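Workshop notebook, Candlow unit
July 6, 2021

Panel and hinge job, continued from the last page.

Cut list checked against the Ukum drawing before starting. Drawing gives 229 mm for the short board. Ours measured 231 at one end and 230 at the other, so both edges were planed back to the line and the long one eased with 180 grit. Offcuts are in the rack under the window, marked U.

Hinge screws: the packet supplied by Grokow holds two lengths. The longer ones come through the face if driven home. Use the short ones only. Pilot holes 2 mm, tape on the bit for depth. One hole wandered on the test piece, filled with a matchstick and glue, redrilled after lunch, held.

Torque driver on setting 4. Setting 7 strips the plate holes, see the test piece on the shelf.

Squareness measured at three heights with the small engineer's square. Top and middle fine. Bottom out by half a millimetre, which is within what Tesfamariam asked for, but the error is all in one direction and I would like to know why. Suspect the tabletop. Straightedge across the diagonal shows a slight hollow towards the middle.

Tabletop wants cleaning as well. Dark scuffs on the white do not shift with soapy water. Try isopropyl on a corner first.

State of the job, pink board on the white top next to the upright panel, hinge plate at the panel's foot:

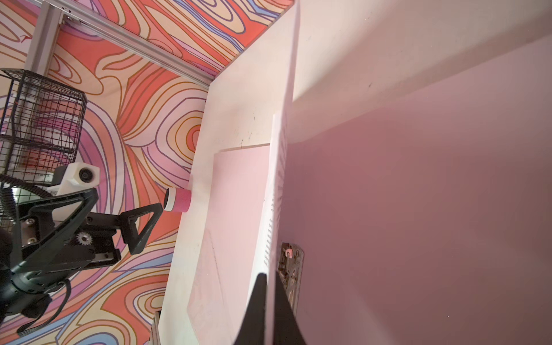 Remark from Tesfamariam on reading the above: the hollow was there when the top was delivered, and a strip of card under the low side took it out on the previous job. They would sooner see the top shimmed properly than the hinge packed, as packing only moves the error up to the free edge.

Agreed. Will shim. Card is 0.3 mm, so two layers to begin with, then measure again at the same heights.

Still to do:
Order 54 short screws, same head
Second hinge, if the first stays put until August
Relabel the Grokow packet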